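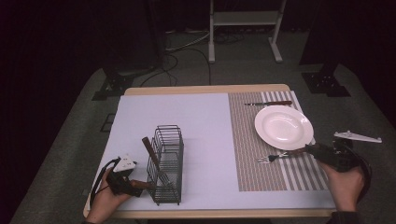

Marleny Cárdenas said that the fog would come at four in the morning and that it would stay until the bread was sold, and she said it in the voice of a person who is reading a bus schedule aloud.

I wrote it down. I was two months into my job at the weather office in Jodport, and I wrote down everything that anyone told me on the telephone, even when the sky over the harbor was perfectly clear and our computer had given me a chance of fog so small that it was printed as a dash.

"Until the bread is sold," I repeated. "What time is this?"

"It depends on the bread," she said, and she hung up.

In those years the office was on the second floor above the ship supply store. We had two desks, a window to the north, and a printer which took its paper from the wrong side. The forecast for the whole coast, from Plarska down to the river mouth, came to us from the capital in the evening. Our work was to correct it. The man who made the corrections before me, Rigoberto Inga, had worked there for a very long time, and now he came only in the mornings, to teach me and to eat his sandwich at the desk he still considered to be his.

"Who is she?" I asked him the next morning.

He did not answer at once. He was standing at the window, and there was nothing in the window. The harbor, the cranes and the church on the hill had all gone. I could see the iron rail of our own balcony and, after it, a white wall.

"You did not put it in," he said.

"The computer said no."

"And what did Marleny say?"

I told him. He looked at the clock on the wall, then he put on his coat and went down the stairs. He came back when it was almost ten, with water drops in his eyebrows and a small loaf under his arm.

"The last one," he said.

By the time he had cut it, I could see the cranes again.

I must explain that I do not believe in magic, and I did not believe in it then. I had studied the atmosphere for years in a language which was not mine, in a city where it snowed in April, and I had passed all my examinations. I knew how fog is made. You need wet air and a cold surface, and a wind which is weak but which is not absent. All of this can be measured. We had a measuring station at the end of the breakwater, made by a company called Hulmont, and it sent us a line of numbers every ten minutes, day and night. I was proud of this station. In good weather I walked out to clean its little roof with my handkerchief.

So I decided that Marleny Cárdenas was only a person who looked carefully at the sea. There are such people in every harbor. I decided that I would go and ask her what she was looking at, and then I would measure it too.

She lived in Rungrueang, which is what people called the row of houses behind the old ice factory. It had been the name of a ship, Rigoberto told me, which came for ice once and stayed all winter with a broken engine, and some of the crew had married there. The name was still painted over the factory gate. The houses were low and the doors were very close to the street, and when I knocked on hers, I could hear that she was already standing behind it.

"You are the dash," she said when she opened.

"Excuse me?"

"Rigoberto says that the computer gave you a dash, and you believed it."

She was older than I had imagined from the telephone, and much smaller. She made me sit in the kitchen. She did not have a view of the sea. I noticed this immediately and I was disappointed, because my whole theory was sitting on that view. The kitchen window looked at the factory wall, and the other window, in the front room, looked at the house on the opposite side.

"So where do you look?" I asked.

"At what?"

"At the sea. Before you telephone."

"I don't like the sea," she said. "It took my uncle. Do you want to eat?"

I said no, thank you, as I was taught to do at home, and she set a place for me anyway. She brought the plate, the knife and the fork, one after another, each time going to the cupboard and back, although it would have been easier to carry them together. I remember that I wanted to get up and help, and that I did not dare.

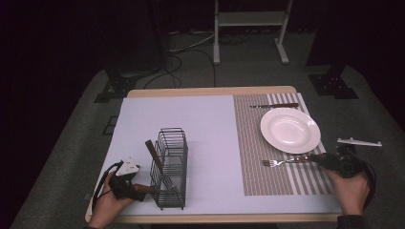
A place set for one.

We had soup first, and then fish with potatoes, and while we ate she asked me about the snow in April. She wanted to know if it had a smell. I said that it did, a little, in the evening before. She nodded as if I had given the correct answer in an examination.

"And your computer," she said. "Did it know about the smell?"

"It did not need to. It had the temperature."

"But it gave you a dash."

"That was here. That was fog."

"Yes," said Marleny. "That was here."

I returned to the office with no measurement at all. I had written one word in my notebook, which was "smell," and under it, because I am an honest person, a question mark.

After this I began to put her in. I did not put her name, naturally. When she telephoned in the evening, I listened, and I opened the forecast from the capital, and I changed it by a little. If the computer said no fog, I wrote that patches were possible. I was a coward about it. I wrote "possible" so many times that winter that a fisherman stopped me outside the store and asked me if it was also possible that I could find a different word.

Rigoberto read my corrections every morning while he unwrapped his sandwich. He said very little. Only once he put his finger on the screen, on the word, and said, "Was she unsure?"

"No."

"Then why are you?"

The night I want to tell about was in January. There was a ferry at that time between Plarska and Jodport, an old one, which made the crossing in the evening and came home before sunrise. It was the end of the holidays and it was full. The company told us that there would be 300 people on board. The evening was calm and so cold that the steps to our office were shining, and there were more stars than I have seen before or after. The capital gave us clear sky until noon. Hulmont, at the end of the breakwater, sent its line of numbers, and I could find nothing wrong in any of them.

The telephone did not ring.

I waited for it. I ate an apple, then I stood at the window and counted the lights on the other side of the bay. She had always called before the news on the radio, and now the news was over. I told myself that when there was no fog, she had no reason to call. This was true, and on clear nights she often did not. But I had the forecast open in front of me and the captain in Plarska was waiting for it, and I could not press the key.

In the end I put on my coat and I went to Rungrueang.

There was no light in her windows. I knocked, and this time there was nobody standing behind the door. The woman from the opposite house came out in her slippers and told me that Marleny had been taken to the hospital in the afternoon, with her chest. It was not so bad, she said. She was sitting up and she was angry with the nurses. But the telephone in the corridor took only coins, and she had gone without her purse.

I thanked her. I stayed there a moment, in the middle of the street, between the two rows of doors. It was completely quiet. I remember that I was thinking about the captain, and about how I would explain to him that I was late because an old woman had no coins.

And then I noticed the smell.

I have tried many times to say what it was. It was not salt, and it was not the factory, which had been closed for years. It was a bit like the inside of a kettle. It was a bit like wool. If you had asked me the day before, I would have said that I did not know it, but standing there I understood that I had smelled it many times, on my way home in the evening after she had called, and that I had never once asked myself what it was.

I ran. I fell on the steps of the office and I opened my hand on the ice, and I still have the mark. When I called Plarska, the captain asked me what I had, and I looked at the screen with its clear sky until noon.

"Fog," I said. "From four in the morning."

"Possible fog?"

"No," I said. "Fog."

He was silent. I could hear people behind him, and a child who was singing the same line of a song again and again.

"The capital says clear," he told me.

"I know what they say. I am the one who corrects it."

He said a word that I will not write here, and then he said that he would keep them in the harbor until daylight, and that if I was wrong he would give my name to every one of those passengers, with the address.

I did not go to bed. I sat with my hand in a towel and watched the lights across the bay. At two they were all there. At three they were all there. I thought about which city I could move to, and if they would want a person like me. At some minute before four I went to the sink to change the water on the towel, and when I came back, the lights nearest to the sea were gone, and then I watched the others go, from left to right -- not quickly, like when somebody walks through a house in the evening and turns off the lamps.

In the morning Rigoberto came up the stairs, holding on to the rail. He sat down, he unwrapped his sandwich, and he read the screen. He read it for a long time, although it was only one line.

"She called you from the hospital?" he asked.

"No."

He gave me half of the sandwich. It was the first time. Then he asked for my coins, all that I had, and I emptied my pockets on the desk, and he put them into an envelope and wrote her name on it.

"Take it to her before lunch," he said. "And ask her about the wind for tomorrow. You have not learned wind yet."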